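Vimov Heavy Brushed Table Cover – Brown

Product details, care and my own two pennies' worth

I'll come clean, I never meant to sell table covers. I started the shop with cushions and a few throws, and then customers kept emailing to ask what I had on my own table in the background of the cushion pictures. It was this one. So I rang Florencio Villanueva at Ortuño, who make them, and asked if he'd sell me a small roll to try out. He laughed and said the smallest roll he does is enough for a church hall. I bought it anyway!

The Vimov is a thick, brushed cotton mix with a bit of weight to it, so it hangs properly and doesn't slide off every time someone stands up. It's soft on the top side and slightly grippy underneath. I've had mine on the kitchen table for two winters now and it's been through homework, jigsaws, a sewing machine and one very bad evening with a fondue set.

It does crease. I'd sooner you knew that before you order than write to me afterwards. It comes folded in a flat parcel, and the fold lines take a few days to drop out if you leave it alone. If you're impatient (I am), a warm iron on the wrong side sorts it in ten minutes. Don't use steam on the top or you'll flatten the brushing. 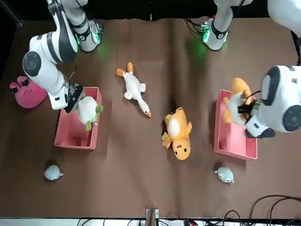
Now, sizes. The standard width suits most tables for four to six people, and for anything bigger Ortuño join two widths together. I did ask whether they could weave it wider and the answer was a long sigh, so a seam it is. You feel it a little if you're writing on thin paper, otherwise I forget it's there. Measure your table first and add the drop you want on each side – then measure again, please, as cut lengths can't come back.

Washing is easy. Cool wash, gentle spin, hang it over two lines and not one, and keep it well away from the tumble dryer. The first wash will let out some colour, so put it in by itself. My sister put hers in with the school shirts and they've been beige ever since.

I get asked how it compares with the Pesau, the lighter one I also stock. The Pesau dries faster and folds up smaller, and it's the better choice if you only want a cover for parties. For a table that's used all day long I'd go for the Vimov every time.

Good to know

Colour: brown (moss is due back in June)
Order code: 1891
Cut lengths: made to order, allow 7 working days
Washing: cool, gentle spin, no tumble drying
Rub test: 3,000 cycles, according to Ortuño
Samples: free, one per household, just drop me a line

If you're stuck between two lengths, email me your measurements and I'll work it out with you. I answer most evenings once the children are in bed, and a bit slower at weekends.

Page updated 25 March 2026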